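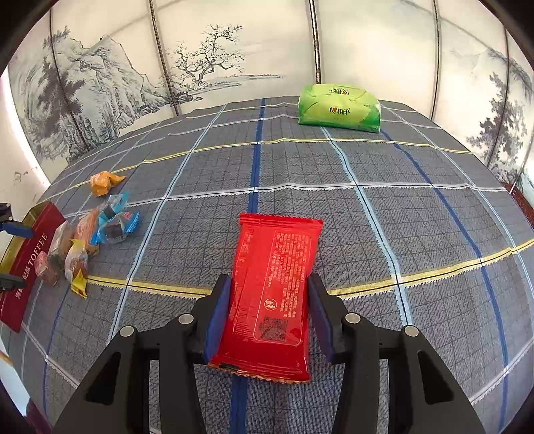
Totby Tabletop Set, student release

README, last revised Wednesday, October 7, 2026

Summary

Totby is a set of short manipulation recordings made by the members of a university robotics club as their yearly project. Each recording covers one attempt at a tabletop sorting task performed with hand-held grippers. The set was built for training and testing small imitation policies on the club's own hardware. It is shared so that other student groups can reuse the layout, the labels and the loading scripts.

Contents

The release has 300 episodes. Of these, 244 are marked usable and are listed in train.txt and val.txt. The remaining episodes are kept in the folder rejected, with a reason code for each. They were left in because several members wanted negative samples for the grasp classifier.

episodes/ one folder per attempt, numbered from 0001
labels/ one CSV per episode, same number
rejected/ episodes that failed review, same layout
splits/ train.txt, val.txt
tools/ loader, viewer, time alignment script
CHANGES plain text, newest entry first

Task

Small packaged goods are placed on a covered table. The operator picks up one item at a time and moves it to a target zone named in the episode file. Items include wrapped candies, snack packets, a toffee package and a soft pack of tissues. Start positions are set by hand and are not measured. Items may touch each other at the start of an episode. Piles are not used.

The patterned tablecloth and the printed backdrop are part of the setup in all table episodes. Models trained on this set only should be expected to depend on them. Anyone planning to test on a bare table should read the note under Known limits.

Item classes

flat_packet thin, sealed at both ends, glossy; printed text on the back
candy_twist small, wrapped
box_rigid stiff package
soft_pack tissues and similar, deforms when squeezed
other anything not in the classes above

Class names are fixed as of release 2. Release 1 used a single class, candy, for both candies and flat packets. Labels from release 1 can be converted with tools/relabel.py, but the output needs a manual pass.

Label fields

t_start, t_end seconds from episode start
side L or R, the gripper doing the work
item_class see above
grasp pinch_edge, pinch_face, scoop
pose upright, tilted, flat
result placed, dropped, moved_only, none

The field pose refers to the item at the moment t_end is set, before release. A packet held on its short end is upright even when it leans. The value tilted is reserved for leans past the line drawn in the labeling guide. Two labelers disagreed on this often enough that every flat_packet row was checked a second time.

Labeling

Labels were written in Jotbridge and exported to CSV. Yutong Guo and Mattes Kröger did the first pass. Roswitha Rathjen did the second pass and settled open rows. Jotbridge writes time stamps with a comma in some locales; the loader accepts both forms.

Known limits

1. Shiny wrappers produce highlights that shift with the gripper. Edge-based tracking loses flat packets in these spans.
2. Printed text on items is often small or sideways. The set is not suitable for text reading work, and no transcripts are supplied.
3. Lens borders are dark and curved. The loader does not crop them. Use the flag --mask if needed.
4. Episodes recorded in March have a clock offset between the left and right streams. Run tools/align.py before pairing them.
5. No bare-table episodes exist. A small group is planned for the next release.
6. Force was not recorded. The grasp field says nothing about how hard an item was squeezed.

Loading

Python 3.10 or later. Install from the tools folder with pip install -e . and then run:

python -m totby.check episodes/

The check prints missing files and mismatched lengths. It does not change anything on disk.

Use and contact

Free for teaching and research. Please name the set and the release number in reports. Corrections to labels are welcome as a patch against the CSV files. Send them to Beat Eder, who maintains the set, or to Detlef Heitmann for anything to do with the tools folder.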